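Gkikas Laundry Sheets, 40-pack

I bought these at the hardware store in Ratville for $8, expecting nothing much, and I love them! Each sheet is thin as a postcard, tears down the middle for small loads, and the Pinska scent (sort of like cut grass) fades by the time I'm folding. 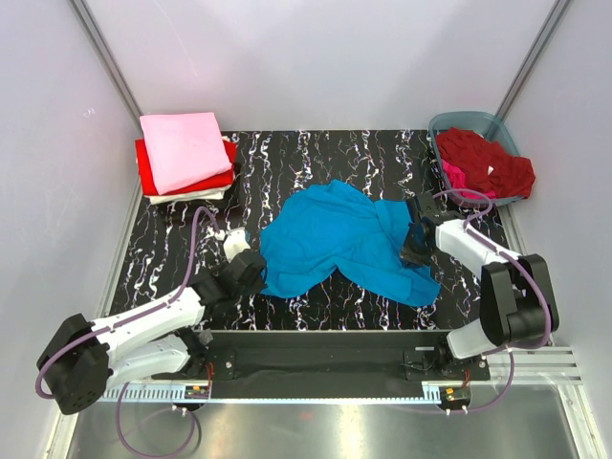
Blue cloth, creases and all.

My old machine runs cold and a bit lazy, so I worried about residue. After a month of gym clothes, bedding and my son's soccer stuff I haven't found one gummy spot. Tomato sauce still needs a dab of something stronger first, though, and I wish the box closed better – mine lives in a jar now.

Colors are where I'm happiest. The blues in our house used to go chalky after a few washes, and so far they're holding up great. 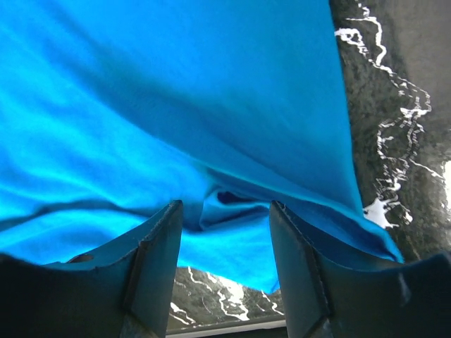 Would I buy them again?

Yes, and I already have. Two boxes this time, one for my sister.

Marina Margaritis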